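How to make loose leaf tea at your desk

When I started to work in an office in Esthorpe, I drank tea from bags for almost one year. It was not bad tea, but I missed the taste of the leaves I have at home. Many colleagues believe that loose tea is too much trouble for the office. I will explain my way of doing it, which needs very few things and takes me less time than the queue at the coffee machine.

What you need

– a small strainer with a handle
– a cup, not too large
– a flat tray or a saucer for the drops
– leaf tea in a bag or tin that closes well
– a kettle, or hot water from the kitchen
– a spoon

The strainer is the most important thing. Please choose one with a fine mesh, because small pieces of leaf go through a wide mesh and stay at the bottom of the cup. The bowl must be deep enough that the leaves can open. The round type which rests on the cup with its handle on one side and a small hook on the other is the easiest to use and the easiest to wash.

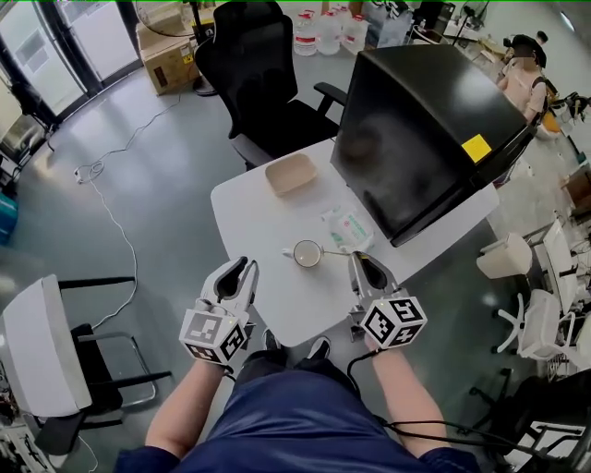 A small round strainer with a thin metal handle, and a shallow tray further back.

Step 1. Warm the cup

Pour a little hot water in the cup, turn it gently and throw the water away. In winter this makes a big difference. Our office is cold from November, and a cold cup takes much heat from the tea.

Step 2. Measure the leaves

For one small cup I use 2 grams of leaves. If you have no scale, take one level teaspoon of a tea with small leaves, or a full one if the leaves are large and light. Put them in the dry strainer and place it on the cup.

Step 3. Pour the water

Black tea likes water which has just boiled. For green tea I wait until the water is at 90 degrees or a little less, otherwise it becomes bitter. Pour slowly over the leaves, in a circle, and stop before the water reaches the edge of the strainer. The leaves must be under the water, so with a half-filled cup this method does not work.

If you are not sure about the size of your cup, take the smaller one. A big mug looks practical, but the strainer sits too high in it and the last part of the tea is always cold.
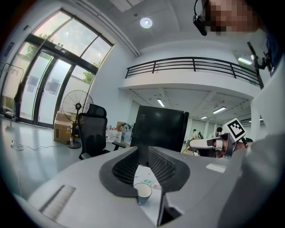

A small cup with a white inside, on the white table.

Step 4. Wait, and stir once

Three minutes is good for most black teas, two minutes for green. After the first minute I stir the leaves one time, very gently, inside the strainer. A metal spoon can scratch a fine mesh, so I prefer something made of wood for this. 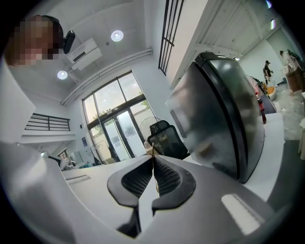 Do not press the leaves at the end. Many people do it to get a stronger tea, but it brings out the bitter taste. If you want it stronger, use more leaves next time. Lift the strainer, let it drip for some seconds and put it on the tray.

Step 5. Use the leaves again

Good leaves can be used a second time on the same day. Add one minute to the waiting time. I do not keep wet leaves until the next morning – they smell, and they are not healthy.

Cleaning

Empty the strainer in the food waste and never in the sink. Rinse it from the outside, so that the water pushes the small pieces out of the mesh. When it becomes brown, leave it for one hour in warm water with a spoon of bicarbonate of soda, then rinse it well and let it dry in the air.

Contact | © Clikmont Tea Notes | Back to top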